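Collecter ses premières démonstrations en simulation : ma façon de faire

Mis à jour en novembre 2024

Bon, on m'a redemandé comment je prépare mes jeux de démonstrations pour le bras du banc de labo, alors je mets tout au propre ici. C'est la méthode que j'utilise sur le projet Jarnport (un bras, des portoirs, des plateaux, et une politique apprise par imitation qui doit déplacer tout ça sans rien renverser). Je travaille en simulation d'abord, le vrai banc vient après. Si vous avez déjà une scène qui tourne et une manette ou une souris 3D branchée, vous pouvez suivre tel quel.

Ce qu'il vous faut avant de commencer

Une scène où le bras, la plateforme et les modules sont à l'échelle. Vérifiez-le vraiment ! J'ai perdu une semaine entière en septembre parce qu'un portoir avait été exporté dans la mauvaise unité et que la pince se fermait à côté, avec un décalage assez petit pour que je ne le voie pas à l'œil.

Un enregistreur qui écrit les positions articulaires, l'ouverture de la pince et les images avec la même horloge. Le mien s'appelle Henao, c'est un petit script maison, rien de sorcier. Si le vôtre horodate chaque flux séparément, réglez ça maintenant, sinon vous allez le payer à l'entraînement.

De la place sur le disque. Plus que vous ne croyez.

1. Écrire la tâche en une phrase

Ça paraît bête, mais je le fais à chaque fois, et dans un fichier texte à côté des données. Par exemple : « partir de la position de repos, saisir l'objet sur le portoir, le poser sur le plateau, revenir au repos ». Tout ce qui n'est pas dans la phrase ne se fait pas pendant la démonstration. Pas de petit détour pour recaler un plateau au passage, même si ça démange. Si vous voulez aussi le recalage, faites-en une deuxième tâche avec son propre dossier.

Notez aussi ce qui compte comme une réussite. Chez moi, l'objet doit être posé, la pince ouverte et le bras revenu au repos. Un objet posé de travers, c'est un échec, je ne négocie pas avec moi-même à 18 heures.

2. Fixer ce qui ne bouge pas, faire varier le reste

La base du bras et la plaque perforée restent fixes. Les modules posés sur la plaque, eux, ont droit à de petites variations d'un essai à l'autre : quelques millimètres, un ou deux degrés. Je fais aussi varier la lumière, et franchement c'est ce qui m'a le plus aidé. Les ombres du bras tombent en plein sur la zone de travail, et ma première politique s'était mise à suivre l'ombre au lieu de suivre le portoir (j'ai mis un moment à comprendre pourquoi elle devenait idiote dès que je bougeais la lampe).

Allez-y doucement au début. Commencez avec la lumière fixe, enregistrez une dizaine d'essais, rejouez-les, et seulement ensuite ouvrez les variations. Quand on ouvre tout d'un coup, impossible de savoir ce qui casse.

3. S'échauffer sans enregistrer

Faites quelques passages à vide. La main prend le rythme, on retrouve la sensibilité de la manette, et les premières trajectoires sont toujours moches. J'ai longtemps gardé les miennes « pour avoir de la diversité ». Mauvaise idée : on apprend au modèle à hésiter.

4. Enregistrer par séries courtes

Je fais des séries de 30 essais, puis je me lève. Au-delà, je deviens brouillon et je coupe les angles. Un essai dure autour de 40 secondes chez moi, remise à zéro non comprise. Si vous êtes beaucoup plus rapide, regardez vos approches de près, car on a tendance à fermer la pince avant d'être bien aligné, et en simulation le contact pardonne des choses que le vrai matériel ne pardonnera pas.

Quelques habitudes qui me servent :

Marquer un court arrêt au-dessus de l'objet avant de descendre. Court, hein, sinon le modèle apprend à s'arrêter et ne repart plus.

Passer toujours du même côté d'un obstacle. S'il y a un cadre ou un montant près des modules, choisissez un chemin et gardez-le. La moitié des essais à gauche et l'autre moitié à droite, et votre politique visera gentiment le milieu.

Garder les rattrapages. Si la pince arrive un peu décalée et que vous corrigez proprement, c'est de l'or, étiquetez l'essai « correction » et conservez-le.

Jeter sans pitié quand vous avez lâché la manette pour vous gratter le nez. Ça se voit dans les données, je vous assure.

5. Trier le jour même

Je rejoue chaque essai en accéléré juste après la série, tant que je me souviens de ce qui s'est passé. Trois étiquettes, pas plus : bon, correction, poubelle. Sur ma dernière campagne, j'avais 125 essais enregistrés et j'en ai gardé 104. Les autres, c'était surtout des contacts bizarres où l'objet traversait un peu le bord du plateau, et deux ou trois moments d'inattention.

Pour les noms de dossiers, je mets la tâche, le numéro de série, puis le numéro d'essai. Ne mettez pas l'étiquette dans le nom, vous allez la changer. Elle va dans le fichier de métadonnées, avec la graine aléatoire de la scène, pour pouvoir la régénérer à l'identique.

6. Rejouer avant d'entraîner

Prenez cinq essais au hasard, renvoyez les actions enregistrées dans le simulateur avec la même graine, et regardez si le bras refait bien le même travail. S'il dérive, arrêtez tout. Neuf fois sur dix, chez moi, c'est la fréquence : j'enregistre à une cadence et je rejoue à une autre. La dixième, c'est la commande de pince qui part avec un pas de retard.

Quand la relecture est propre, j'exporte vers Drarnemance (notre dépôt de données interne) et je lance un petit entraînement court, juste pour voir si la courbe descend. Pas la peine de mobiliser une grosse machine à ce stade.

7. Regarder la scène de loin

Dernier contrôle avant une nouvelle campagne : je recule la caméra libre jusqu'à avoir toute la plateforme et un bout de sol autour. On repère tout de suite un module de travers ou une lumière oubliée, alors qu'avec la vue de travail on a le nez dessus et on ne voit plus rien.

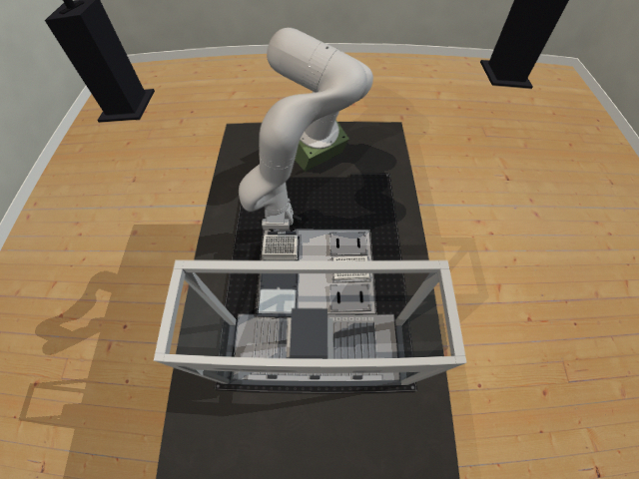
Ensuite je remets la vue de travail, je change la graine et je repars pour une série. La même scène me sert aussi pour la tâche Otstead, avec une autre phrase de consigne et un autre dossier, et je garde exactement le même tri.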